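作業室の布類の見直しについて(記録)

平素より当ブログをご覧いただき、ありがとうございます。今回は、二月から五月にかけて進めてまいりました、作業室の布類の見直しについて記します。対象はカーテン、椅子の座面、置きクッションの三点です。棚と照明については昨年の記事に書きましたので、今回は触れません。

1.経緯

当方の作業室は北西に窓があり、午後三時を過ぎると西日が机の天面まで届きます。入居時に掛けたカーテンは既製品で、丈が窓枠の下に数センチ足りず、裾から光が入る状態が続いておりました。加えて、椅子の座面に敷いていた座布団は中綿が片側に寄り、長く座ると右の腰に負担を感じるようになっておりました。

いずれも早くから気づいていたことですが、部屋の用途が定まらないうちは布に手をつけない方針としておりましたので、着手が今年になった次第です。年明けに机の位置が決まり、椅子の向きも決まりました。布の寸法は家具の位置が決まってから測るべきものと考えております。

2.採寸

採寸は二月の午前中に行いました。窓枠の内寸ではなくレールの端から端までを測り、丈はランナーの穴の下端から床までを三か所で測っております。築年数のある建物のため、左端と右端で床の高さにわずかな差がありました。仕上がり丈は短いほうに合わせました。

椅子の座面は、前の辺と後ろの辺で幅が異なります。手持ちの椅子は前のほうが広い形でしたので、新聞紙を当てて型を取り、角の丸みもそのまま写しました。この型紙は現在も引き出しに保管しております。次回の交換時にも使用する予定です。

座面の高さと机の高さの差は25センチでした。クッションが厚すぎると膝が机の下に収まりにくくなるため、厚みは4センチまでと決め、以後この数字を基準に製品を選んでおります。

3.カーテンの選定

カーテンは三つの候補を取り寄せて比較いたしました。Prutoの遮光生地、Gereoの綿麻混、Wendnessのポリエステル地です。いずれも小さな見本を送っていただき、窓の内側に洗濯ばさみで一週間吊るして様子を見ました。

Prutoの見本は遮光の点では申し分のないものでしたが、昼間でも照明が必要になるほど暗く、手元の作業には不向きと判断しました。Gereoの見本は光の通り方が柔らかく、気に入っておりましたが、見本を一度洗ったところ縦方向に目立って縮みました。丈が足りないことから始まった見直しですので、ここは慎重に考えざるを得ませんでした。

最終的に採用したのはWendnessのベージュです。西日を完全に遮るものではありませんが、机に落ちる光は十分に和らぎます。色は当初、灰色も検討いたしました。机の天面が黒く、灰色を合わせると部屋全体が重く見えるのではないかという懸念があり、木部の色に近いベージュを選んでおります。

仕立ては自分で行いました。耳を切り落とし、脇を三つ折りにして縫い、裾は仮縫いのまま三日ほど吊るして生地の伸びを確認してから本縫いといたしました。この三日間を省くと、あとで裾が床に触れることがあります。以前の住まいで一度経験しており、今回は省略しませんでした。

ひだの取り方は二つ山とし、片側に寄せて留めるようにしております。両側に開く形も考えましたが、窓の片側に本棚があり、布のたまりが棚の前に来ると本の出し入れに支障がありますので、寄せる側を固定いたしました。留め具は以前のものをそのまま使用しております。

4.椅子の座面

椅子はStougaardの木製で、中古で購入したものです。購入時の座面は張りが失われており、木枠だけを活かして座の部分を改めました。芯材にはやや硬めのウレタンを用い、その上に薄い綿を一枚重ねております。ウレタンのみでは角が立ち、綿のみではまた片寄りが生じます。前回の座布団の反省から、綿は全体を格子に綴じて動かないようにいたしました。

張り地の色は、カーテンの余り布を並べて決めました。同じベージュでも、赤みのあるものと黄みのあるものでは印象が大きく異なります。夕方、照明をつけた状態とつけない状態の両方で確認し、どちらでもカーテンと離れて見えない色を選んでおります。見本帳では隣り合っていた二色が、夕方の室内ではまったく別の色に見えたことを申し添えます。

縫製で最も時間を要したのは角の部分でした。型紙に写した丸みをそのまま縫うと表に細かなしわが寄りますので、縫い代に切り込みを入れ、丸みに沿って少しずつ送りながら縫っております。一つ目の角は三度縫い直しました。二つ目からは針を細いものに替え、以降は一度で済んでおります。

5.設置後の様子

カーテンを掛け、座面を椅子に戻したのは五月の初めでした。最初の数日はカーテンの折りじわが目立ちましたので、霧吹きで軽く湿らせ、そのまま自然に乾かしました。アイロンは当て布をしても光沢が出るおそれがあったため、使用しておりません。
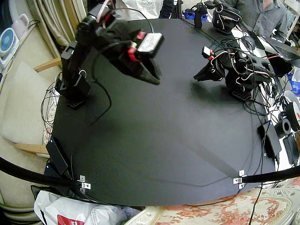
布の色を一室の中でどこまで揃えるかは、今回最も判断に迷った点です。カーテンだけを替えるのであれば窓との釣り合いを考えれば足りますが、椅子の座面が加わると、目の高さの布と腰の高さの布が同時に視界に入ります。机のそばに寄せた椅子のベージュの座面と、その後ろに下がるベージュのカーテンは、見本帳の上で比べていたときよりも近い色に落ち着きました。座面の脇に木の部分が見えていることも、布同士が直接つながりすぎない助けになっていると考えます。一方で、クリーム地に橙色の花柄のクッションは、この方針から外れる唯一の柄物です。撤去も検討いたしましたが、地の色がベージュと喧嘩をせず、黒い天板の手前側にこの程度の色があるほうが部屋が沈まないとの結論に至り、残すこととしました。

6.置きクッションの扱い

その花柄のクッションについて、もう少し記しておきます。カバーはGereoの端切れ市で求めた生地で縫ったもので、代金は89円でした。今回の見直しに使った布の中では最も安価で、かつ最も古いものです。ファスナーは付けず、背面の布を重ねて封筒のように閉じる形としております。洗濯の際に金具が当たらず、乾きも早いため、他のカバーもいずれこの形に改めたいと考えております。

橙色は退色しやすい色です。日の当たる側に長く置かないよう、定期的に表裏を返すことを定めました。裏も同じ柄で縫ってありますので、見た目の上で支障はありません。

7.費用と所要時間

カーテン生地、裏打ち用の芯地、座面のウレタン、綿、張り地、糸を合わせた費用は、当初の見込みの範囲に収まりました。内訳は家計簿に記載しておりますので、ここでは省略いたします。見込みと最も異なったのは糸で、厚地用を途中で買い足しております。

作業に要した時間は、採寸から設置までの合計で66時間でした。このうちの多くは座面の縫い直しとカーテンの裾の始末によるものです。夜間はミシンの音が響くため、縫製は日中に限り、夜はしつけと糸の始末に充てました。

8.日常の手入れ

カーテンについては、月に一度、掛けたままの状態で上から下へはたきをかけ、そのあと床を掃きます。裾は埃を拾いやすく、放置すると折り目に沿って筋が残りますので、裾のみ固く絞った布で拭くこととしております。丸洗いは年に二度、六月と十一月を予定しております。

座面は取り外しができる造りとしましたので、天候のよい日の午前に日陰で風を通します。直射日光に当てるとウレタンの劣化が早まるとのことで、物干しの奥側を定位置といたしました。湿度の高い時期は扇風機の風も利用します。作業室の小型のものは白と青の軽い品で、持ち運びに不便がありません。ただし風が直接カーテンに当たる位置に置くと、布があおられてランナーに負担がかかりますので、向きには注意しております。

交換した古いカーテンは、状態のよい部分を裁って収納棚の目隠しに転用いたしました。古い座布団の中綿は再利用が難しく、自治体の区分に従って処分しております。

9.今後の予定

残る課題は二点あります。一点目は、カーテン上部とレールの間から入る光です。裾の問題が解消した結果、これまで気にならなかった上部の隙間が目につくようになりました。レールに覆いを設ける方法と、フックの位置を上げて布そのもので隠す方法があり、現在は後者を試しております。フックを一段上げると裾も同じだけ上がりますので、本縫いの裾をほどくかどうかの判断が必要です。

二点目は、座面の滑り止めです。座面の裏に紐を付けて木枠に結んでおりますが、立ち上がる際にわずかに前へずれます。Prutoの薄い滑り止めシートを取り寄せておりますので、届き次第、紐と併用して確認いたします。シートが木部の塗装に影響を与える可能性もあるため、まずは目立たない箇所で一か月ほど様子を見る予定です。

型紙の寸法についてお問い合わせをいただくことがありますが、椅子の個体ごとに差があり、当方の数値をそのままお使いいただくことはお勧めしておりません。新聞紙を当てて写す方法であれば、どの形の座面にも対応できるかと存じます。滑り止めの結果は、カーテンの六月の洗濯とあわせて次の記事に掲載いたします。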